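Ticket 164: Wurkden phone restarts on its own while charging
Product: Wurkden Edska
Status: Solved, left open for comments

Opening message

Hello all, and thank you in advance for reading, as I know I tend to go on a bit. My Edska has been a lovely phone since I got it in March, but after the last system update it began restarting itself whenever I plugged it in at night. It would reach 47 percent, go dark, show the Wurkden logo and start over. I counted 4 restarts before breakfast, and my alarm never went off – you can imagine how that morning went!

What I had already tried

I wiped the charging port with a dry brush, swapped the wall plug for the one from my old phone, and took the case off. I also cleared out a great many photos, thinking the storage might be too full. None of it made any difference, though I do have a much tidier photo folder now.

Reply from Kukance Support

Thank you for such a thorough message, it really does help us. Please start the phone in safe mode and charge it for an hour. If it stays on, one of your added apps is the likely cause, and we would look first at anything that changes the lock screen or the charging screen. Then open Settings, Battery, Usage, and let us know what sits at the top of the list.
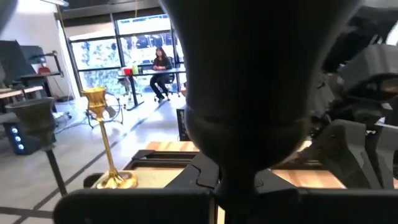
Follow-up from me

Safe mode did the trick, or at least it told us where to look. The phone charged all the way up without one restart. At the top of the usage list was Gosselin, a little clock widget I had completely forgotten about, at 26 percent. I removed it, restarted normally and plugged the phone in again at 10 p.m. It was still on in the morning, and the alarm rang right on time.

Closing note from Kukance Support

So glad to hear it! Older versions of that widget don't get along with the new charging screen. If you miss it, please wait for the next version before you install it again, and turn off its "always show" option the first time you open it. We'll keep this ticket open for two more weeks in case the restarts come back – just reply here and it will reach the same team.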